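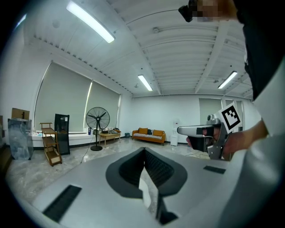
Yaryna Moroz swears that a sourdough starter can taste the town it lives in, and after a weekend of eating my way through Wommont I'm inclined to believe her. She has moved hers three times, she told me, and each time the bread changed within a month: sharper by the coast, milder inland, and in Wommont something close to ripe apples.

I went for the rye. Wommont sits at the top of the Jallura valley, where the summers are short and wheat has always been a gamble, so people here bake dark. The loaves are big, low and heavy, with a crust you have to lean on to cut. Harasym, the bakery on the hill road, sells out by ten most mornings, and the line is half the fun – you hear who is feuding over whose grandmother put caraway in first.

Guoqing Yu runs the ovens there. He starts the dough at 2 in the afternoon for the next day's bread and lets it sit for 15 hours, longer if the night is cold. He let me fold a batch (badly!) and then fixed it in four quick turns. Rye doesn't stretch like wheat does. It's more like wet clay, and it sticks to everything you own.

What surprised me most was how good it gets with age. On day one it's a bit gummy. By day three it slices thin and clean, and the sour has mellowed into something almost like malt. Try it with cold butter and pickled plums, or toasted under a slab of Goltier, the salty valley cheese that melts at the edges and stays firm in the middle.

I brought home two loaves and a jar of starter wrapped in a sock. It's bubbling away on my kitchen counter now, and so far it still smells like apples.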